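I've been meaning to write up how we look after the suturing cell at Vinik, mostly so I stop explaining it over the phone. It's a two-arm setup, needle driver on one side, a second instrument on the other, and a fixed camera over the tissue pad. Not a huge machine, but boy does it like attention!

Every morning I do the same warm-up before I let the planning software anywhere near it. Home both arms, wiggle each wrist through its full travel, then put in a row of interrupted stitches by hand from the console. You learn a lot from a row of stitches. If a wrist cable has gone slack, the jaws lag a hair behind your fingers, and you feel it most when you're pushing a curved needle through the edge of the wound. 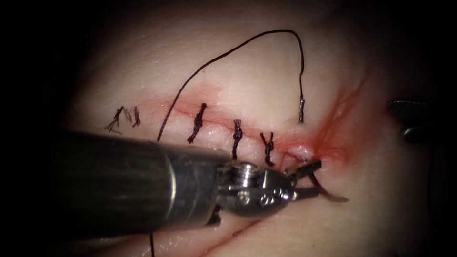 Cables are my main headache. I check the tension every 300 stitches (the log says we're at 1,106 on this set, so yes, I'm due for a swap) and I wipe down the wrist pins with a lint-free cloth while I'm in there. Thread fuzz gets into everything. I used to pick it out with tweezers, then a friend over at Cistport put me on to a soft brush and I've never gone back.

The other thing is camera registration. Hosseinzadeh makes the little calibration plate we use, and it takes me 11 minutes if I've had coffee. Skip it and the arms still look fine moving around in open air — then you try to tie a knot and one jaw reaches for thread that's 2 millimeters away. Ask me how I know.

Knots are really the best test I've got for the pair of arms together. Wrapping the suture around a jaw takes both sides agreeing on where they are, and any bad offset shows up right there as a loop that slides off.

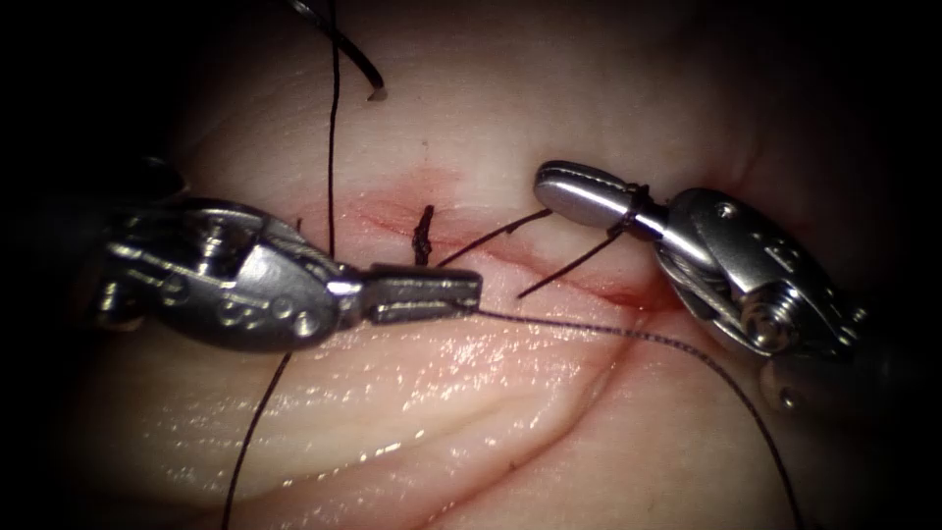

*Left driver holding the suture, with a loop wrapped around the right jaw.*

Next up is the new Zanduneo cable kit, which should arrive sometime in July. I'm going to do the left wrist first and leave the right one alone until I've got a few days of stitches on it.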